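Subject: Re: [kiltotico-swap] Two baskets and a tray, the whole sorting system
From: Rakiya Nwosu
To: kiltotico-swap list
Date: 3 April 2022

Hi all,

I've been meaning to answer Oluwaseun's message about the play kitchen corner, and I have good news — the baskets are working! Quoting the old message so it's all in one place:

> On sorting the toy kitchen, Oluwaseun Obi wrote:
> We have 105 pieces in one deep bin and the kids tip the
> whole thing over to find a single cup. Has anyone got a
> setup that small hands can put away by themselves? I don't
> want lids, and I don't want labels they can't read yet.

Oh, I know that bin. We had one just like it until last June, and I can't tell you how much happier the corner is without it. What we use now is two low wicker baskets, a dark brown one for kitchen tools and a lighter caramel one for food, with a green plastic tray out front. Everything starts on the tray and gets sorted from there. The color of the basket does the job a label would do, and you can see straight in, so there's no digging (and hardly any tipping!).
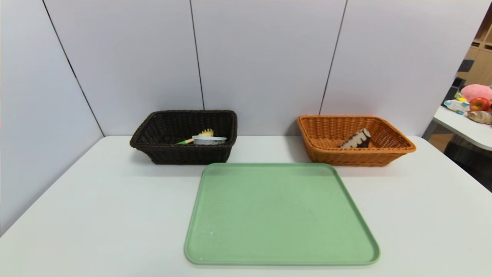 Chukwuemeka Edet wonders whether wicker holds up, as the rims on his started to unravel after one winter and the loose ends were scratchy. Fair point! Look for a thick rolled rim, and run your hand along the inside before you buy. Mine came from the Adeyemi shop on Lestov Street and I've had no snags so far.

A few more things we've learned. Keep the baskets small, even if you own 475 pieces of pretend food. We put out 6 pieces at a time and swap them when interest fades. The cake is the big favorite in our house and has never once been swapped out. Real utensils are welcome too, as long as they're plastic and light. And leave some space between the baskets so two kids can reach in together without bumping heads.
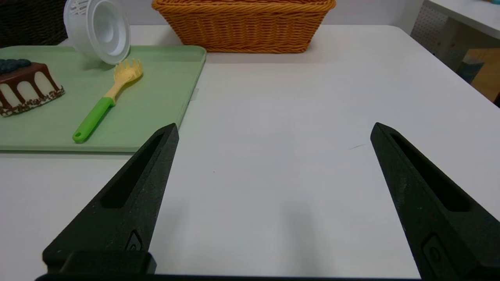 Cake slice and spaghetti server on the tray, ready for sorting.

Oluwaseun, I have a spare tray if you'd like to try this before buying anything. It's 30 minutes to your side of town and I'm coming over for Hauwa's swap table anyway — just write back and I'll put it in the car.

Rakiya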